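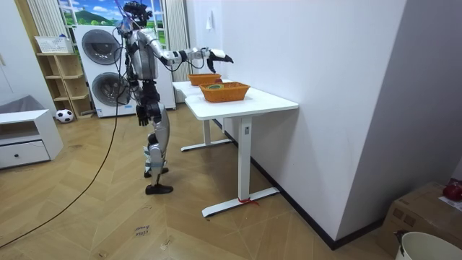
Why does fruit go brown? (And bananas get spots?)

A quick one this week, kids, lots to get through.

Cut an apple. Leave it on a plate. Go brush your teeth, feed the cat, whatever. Come back. Brown! Yuck? Nope, still fine to eat. Just chemistry.

Inside an apple are teeny tiny rooms called cells. Way too small to see without a microscope. Each cell keeps its stuff sorted, a bit like drawers. When a knife goes through, the drawers break open and everything gets mixed up. One of the things that spills is an enzyme (say EN-zime). An enzyme is a helper that makes a change go faster. This one grabs oxygen from the air and uses it to turn other stuff in the apple brown.

So you need three things. Broken cells, the enzyme, air. Take one away and the apple stays pale a lot longer.
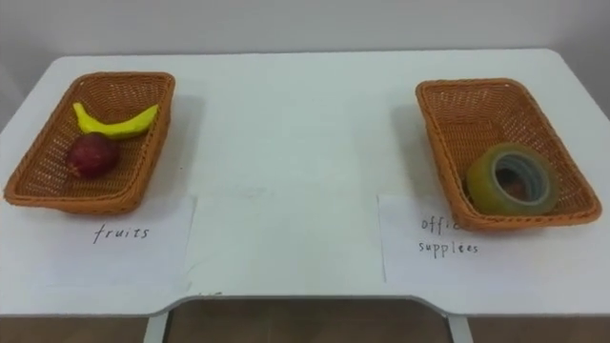

Fruit in a basket. Whole skin keeps the air out.

What about lemon juice? Good question, Janka Malý, age 7, from Deltmont. Lemon juice is sour, and sour means acid. The enzyme hates acid and slows right down. Lemon also has vitamin C, which uses up oxygen before the enzyme can get it. Two tricks in one squeeze.

Now ripening. Different thing! Ripening is the fruit getting ready to be eaten, so an animal will carry the seeds off somewhere. Green goes yellow or red. Hard goes soft. Starch (boring, floury) turns into sugar (yum). Some fruits keep doing this after they are picked: bananas, pears, peaches, apples. Others mostly stop, like grapes and strawberrys. A sour grape stays sour. Sorry.
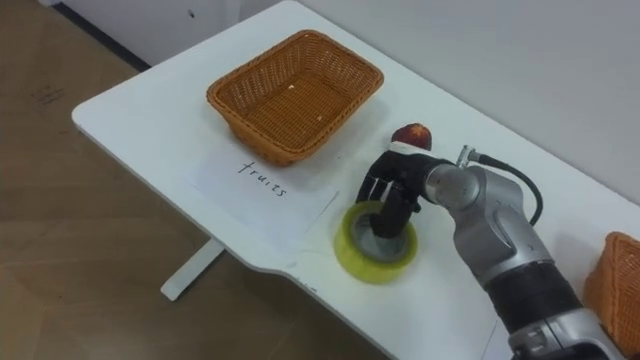
Fruit talks to other fruit. Well, sort of. Ripening fruit lets out a gas called ethylene (ETH-uh-leen). You can't see it. When the fruit next door gets a whiff, it starts ripening too, and then it makes more gas, and so on. A woven basket like the big tan one has gaps, so plenty of the gas drifts away. A closed paper bag traps it. That's why a hard pear in a bag with a ripe banana goes soft faster.

TRY IT
You need: an apple, lemon juice, water, 3 small plates, a grown-up for the knife.
Cut three slices.
Slice one, leave it alone.
Slice two, dip in water.
Slice three, dip in lemon juice.
Wait 30 minutes. Which one is brownest? Draw them. Use real brown, not orange!!

Then wait another 30 and draw them agian.
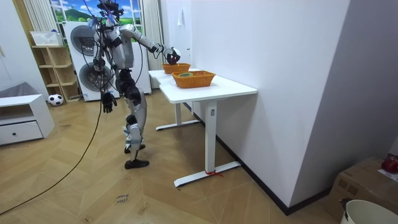 Oh and banana spots. Same kind of browning, only no knife. The skin gets old, its cells start breaking down by themselves, and the enzyme gets loose. Put a banana in the fridge and the skin goes dark even quicker, as cold hurts the cells. Peel it though. The inside is often still pale and good.

One more thing. Brown is OK, fuzzy is not. Fuzz is mold. Show a grown-up and don't sniff it.

Words to keep: cell, enzyme, oxygen, ethylene, mold.

Next time in October: why onions make you cry. Otakar Sokol asked that one. Send more questions!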